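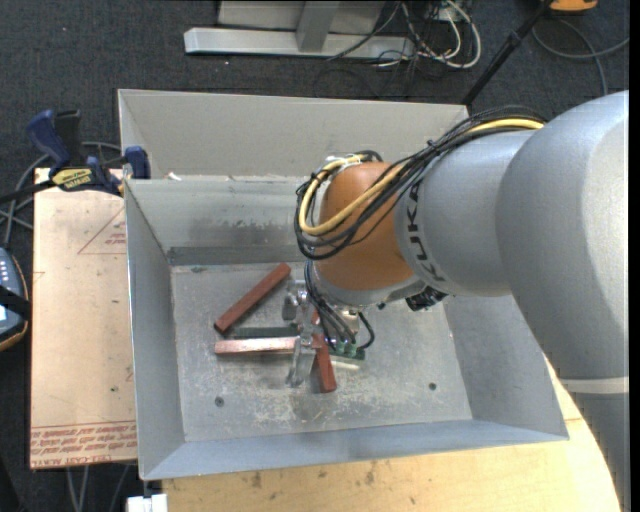
If your job has been sorting offcuts by hand and you've just been told the robot is taking over the bin, this page is for you. I spent nine years at the picking bench at Pometti before I moved across to look after the cell, and I still get asked every week how you go from one to the other without losing your mind (or your temper). So let's start with the bin itself. Ours is a plain grey metal one with sloping walls, and you want a handful of bars lying at different angles in it like that, reddish-brown ones, a green strip or two, with plenty of bare floor between them. Don't fill it to the brim on day one! I know it's tempting.

Before you start

Get the handheld controller and read the card for your shift. Check who is signed on to the cell. At our place only one person holds the controller at a time, and that person says out loud when the arm is about to move. It feels silly for a week and then you stop noticing.

Step 1. Fix the bin

Clamp it to the table and give it a good shove. If it shifts, do it again. We use a bar clamp on one corner, and I tighten it once more after tea break.

Step 2. Load a small batch

Ten pieces is our starting batch. Drop them in the way they'd normally land, don't lay them out nicely. Léonie Delorme trained me and she used to tip the tray from the side with her eyes shut, which I wouldn't copy, but you get the idea.

Step 3. Check the cables

Look at the loops over the wrist, the yellow one especially. They need slack, but they mustn't hang low enough to snag on the bin wall.

Step 4. Run slow and watch

Stand behind the line, start at the slow setting and watch the whole batch through. Write down every piece it drops or leaves, with a word on how it was lying. Those notes go to the people at Brunet who do our set-up, and they do get read. I've had a grip angle changed on the strength of two lines in biro.

What happens to your old job

Some of it goes, I won't pretend otherwise. I don't miss the cuts on my fingers. I do miss the chat, because four of us used to stand round that bench and now it's one person and a log sheet. We asked for two things at the September meeting and got both: everyone from the bench trained on the cell before anyone new was brought in, and a swap every two hours so you're not stuck staring at an arm all day. Ask for that early, while the rota is still being written.

Next page: emptying the bin and filling in the log sheet.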